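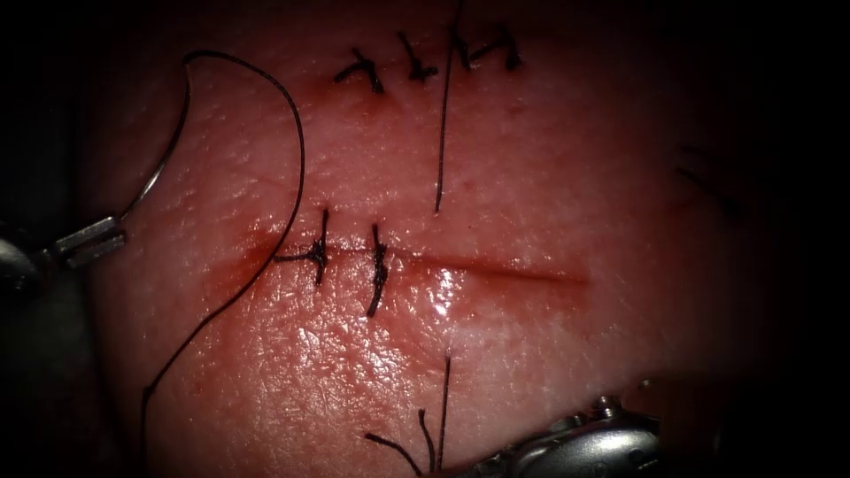 Surgical Skills 101
Handout 2: Interrupted Sutures

Read this before the lab. Bring it with you, along with your log sheet.

An interrupted suture is a row of separate stitches. Each one is placed, tied and cut before the next one starts. If one knot fails, the others still hold. A running suture is faster, but it depends on one length of thread and the knots at its ends.

Placing the stitch

Hold the curved needle in the driver a little past the middle, toward the end where the thread is attached. Closer to the tip, you lose length for the bite. Too close to the thread end, the needle bends.

Enter the tissue at a right angle and turn your wrist so the needle follows its own curve. Do not push it straight. Come out the same distance from the wound edge as you went in.

Pull the thread through until a short tail is left. Keep the long end away from the stitches you have already tied.

Tying

Start with a double throw, then add single throws in alternating directions. Lay each throw flat. Bring the edges together until they touch and stop there. Tissue that turns pale between the stitches is tied too tightly.

Cut both tails short, but leave enough that the knot cannot slip.

For the lab

Close one straight incision on the practice pad with 14 stitches. Use dark thread so the spacing is easy to check. Pads are in the Jedby cabinet. Used needles go in the sharps box only.

Log sheets are due 29/01/2019.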